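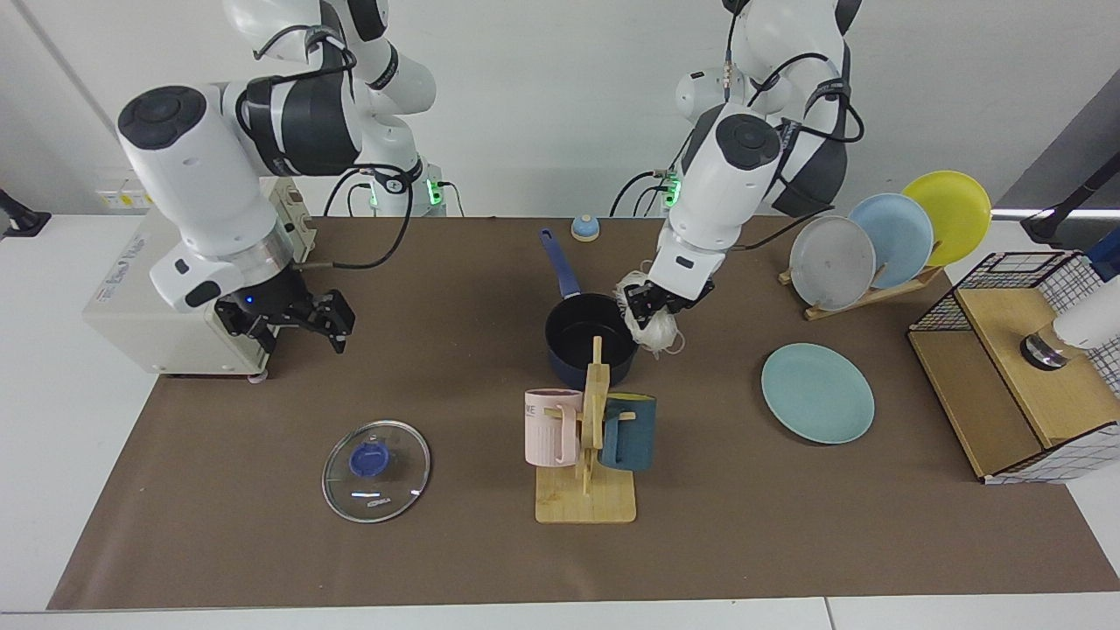 4.2 Wallet use and transaction size

The second part of the survey dealt with how respondents pay, and how often. Of the 3,368 people who completed the questionnaire, those who had never held a digital currency were sent straight to section D, and their answers are not used below. The remaining group was asked about the last payment made from a wallet, the type of seller, and whether the sum was converted to local currency on the same day.

Following Briggs and Uzor, we treat a holder as active if at least one outgoing payment was made in the 90 days before interview. Transfers between two wallets owned by the same person were left out. This is a stricter rule than the one used in the Edier panel, where a change in balance is enough, and the two sets of results should not be compared directly.
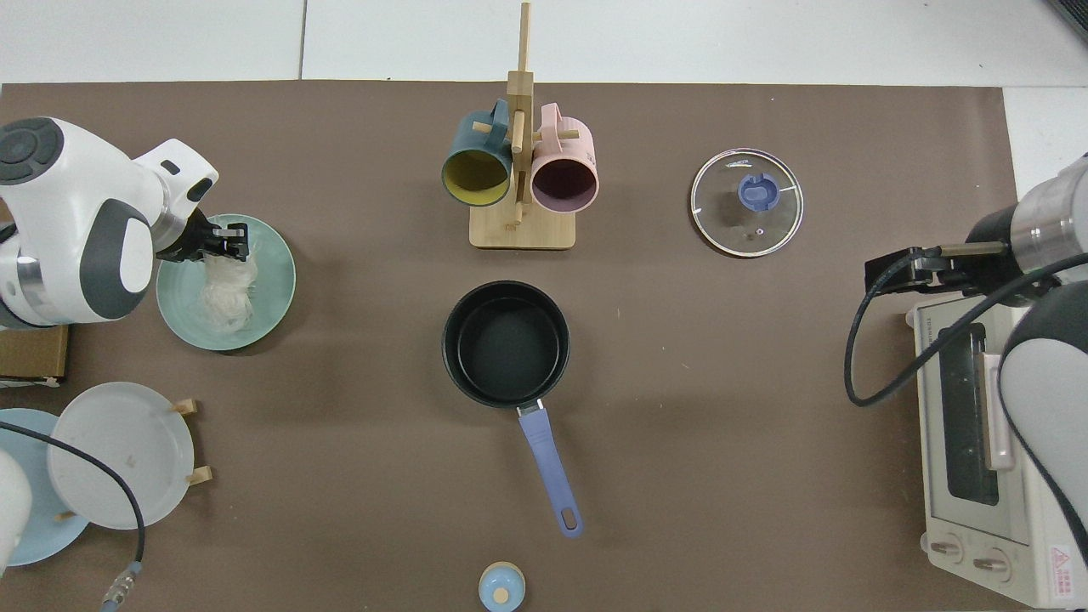 Does a stricter rule lower the measured share of users?
It does, mainly by removing people who bought once and then held. The effect is largest among respondents over fifty, and small among traders who take payment by phone.

Figure 4 plots payment size against the age of the wallet. Newer wallets show a narrow band of small payments, mostly for airtime and data. Older ones spread more widely – a pattern also noted by Haruna for the Jirnlow district, though his sample was drawn from a single exchange.

Figure 4. Reported size of last payment by age of wallet, active holders only. Payments made on behalf of an employer are excluded.

Two limits apply. Respondents rounded heavily, and sums just under 100 are rare as a result.

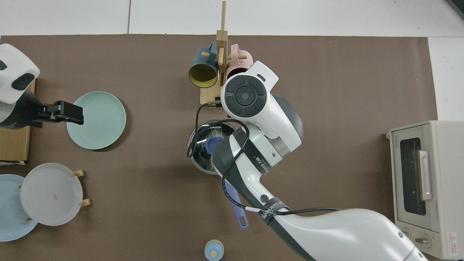

The second limit is recall. Interviewers in Ajayi allowed respondents to check their phones before answering, while those in Plurnine did not, and the Plurnine answers contain more missing values. We ran the model with and without the Plurnine records. The sign of the wallet age term did not change, but its standard error rose when they were dropped. Both versions are given in Appendix B, together with the wording of the recall question.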